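Indoor air and the winter surge: what one ventilation engineer measures, and what she ignores

12/29/21

Concetta Fiore begins most building visits in the plant room, with the outdoor air dampers. She is a mechanical engineer at Lamonside, a consulting firm that surveys ventilation in clinics, nursing homes and schools, and she has spent December working through requests from building managers who want to know whether their rooms are safe to keep open.

"Safe is a word I leave out of the report," Fiore said. "I can give an air change rate, a filter rating and a recirculation fraction. The person running the building decides what to do with them."

The Villa outpatient clinic was one of the December visits. Its waiting room is served by a single rooftop unit that also supplies the corridor and 2 exam rooms. The control system reported the outdoor air damper at its minimum setting. Fiore went up to the roof and found the linkage loose, with the damper nearly shut regardless of the signal it received.

"The control screen shows the command," she said. "It doesn't show the blade position unless someone has paid for a feedback sensor. At Villa there was no feedback sensor."

Measured supply to the waiting room came to 5 air changes per hour, most of it recirculated through a low-grade filter. Her report recommended repair of the linkage first, then a better filter, then a check of fan capacity against the added resistance.

The order matters to her. A denser filter in an older unit can reduce airflow enough to cancel part of the benefit, and managers who have read about high-grade filters often install them before anyone has measured the fan.

"They call me after the room gets stuffy," she said. "The filter is fine. The fan was sized for something else."

Carbon dioxide meters are the other common subject of calls. Fiore uses them and considers them useful within limits. A reading reflects how much exhaled air is present in the room, which makes it a fair indicator of outdoor air supply when people are there. It says nothing about filtration. A room with a portable filter unit may show a high reading while the particle level is low, and a room with few people in it will show a low reading with no ventilation at all.

"I ask what time the reading was taken and how many people were in the room," she said. "If they can't tell me, I don't use the number."

Lamonside logs readings in a tool called Plemo, which the firm wrote for its own surveys. Each record holds the room, the occupancy, the fan state and the damper position as seen by a person. Records without an occupancy figure are rejected. Fiore said the rule was unpopular with field staff for the first month and has not been discussed much since.

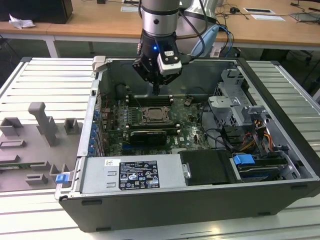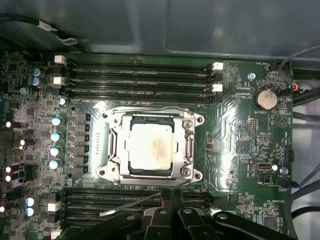
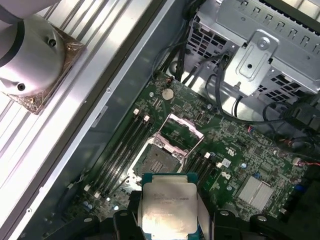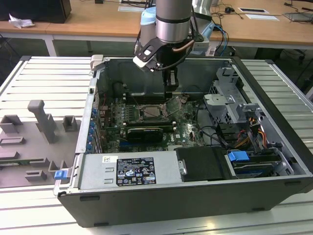

Of the rooms logged at the Soltitz nursing home, 82 had usable readings. The bedrooms performed better than the common areas, which Fiore attributed to window use and low occupancy. The dining hall was the weakest space in the building. Its exhaust fan ran on a timer set for kitchen hours and was off during the late afternoon, when residents gathered there to watch television.

The correction was a change to the timer. Fiore also asked for 2 portable filter units, placed away from the walls and run at the middle speed.

"High speed gets turned off," she said. "It's loud, people can't hear the program, somebody pulls the plug. I would take the middle setting all day over the top setting until lunch."

She was asked about surface treatments and ionizing devices, which several of her clients have bought. She said she does not count them toward the air change figure and lists them in the report under other equipment. Where a device is installed inside the duct, she measures the pressure drop across it and notes the result.

Vaccination, masks and testing are outside the scope of her surveys, and she declined to rank ventilation against them. She did say that the ventilation work is slow by comparison. A replacement damper motor ordered for one site was still on back order when we spoke, and the damper there had been fixed open by hand with a clamp. The heating bill will rise until the part arrives.

"That's written in the report too," Fiore said. "The clamp, the date, and who has the key to the roof."

Related
Booster appointments: what to bring and how long to wait
Home test kits: reading a faint line
Nursing home visiting rules before the new year
Portable air filters: matching the unit to the room
Flu season update for December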